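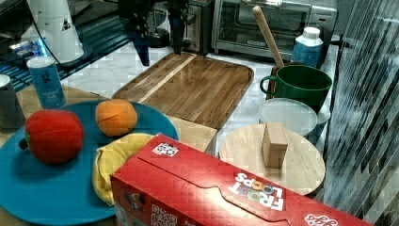 November 8, 2022
Garnavis notebook, kitchen bench

Picking up where I left off with the clutter runs. Quick recap for anyone who skipped my August pages (fair enough, they're long): the policy we call Lultari gets a short instruction, proposes a grasp, and then either goes for it or asks for a second look from a new arm pose. Up to now the second look was on a fixed schedule. This week I let it decide for itself, based on how much the grasp proposals disagree with each other, and I wanted to see if that buys us anything when the counter is really messy.

Training set is the same 805 demos as before, nothing added. I ran 60 trials with the fixed schedule and 60 with the new trigger, same instructions in both, and I reshuffled the counter between blocks so I wasn't just testing one lucky layout.

Fixed schedule: 30 successes out of 60. New trigger: 41. I'm pretty happy with that! I did expect some gain, but I thought most of it would come from small stuff like the toy fruit, and it didn't. The pepper and the orange one were fine under both versions. They're round, they contrast nicely with the blue plate, and the proposals agree almost right away, so the trigger hardly ever fires on them.

The big gain is on the yellow cloth when something is sitting on it. The old version would pick the tallest fold it could see and go, even if that fold was right up against the corner of the cereal box, and then the finger hits cardboard and we're done. With the trigger on, the proposals spread out all over the cloth, it backs up, takes another view, and usually settles on an edge that's out in the open. Usually. I still have nine misses on cloth, and in most of them it took the second look and then chose the same bad fold anyway (argh).

Cereal box on its side is still the worst object on the counter. Too wide for the gripper across the big face, so the only decent grasp is across the thin side, and the proposals love the printed lid. My guess is that the lettering and the QR sticker look like edges to the depth refinement step. I tried blurring the color input before refinement and got a little improvement on a handful of test poses, not enough to write a number down. Leaving that alone until I can do it properly.

Timing: the extra look costs 200 ms of compute plus the arm move. Didn't bother me at all while watching, but whoever is doing the Foltholm comparison should know that their clock starts at the instruction and ours starts at first motion. We need to pick one before we put the two in the same table.

Things to check next:
- trigger threshold. I set it by eye on the Sultana layouts and never touched it again
- does the second view help if it's chosen at random? I should have run this already, it's the obvious control
- cloth fully under the box vs. just a corner under it, log these separately
- mug with the long utensil in it, the handle keeps pulling proposals up high

Logs are in the usual folder, both blocks, seeds in the file names. Block two has one restart after I bumped the e-stop, so trial 30 shows up twice. Use the second one.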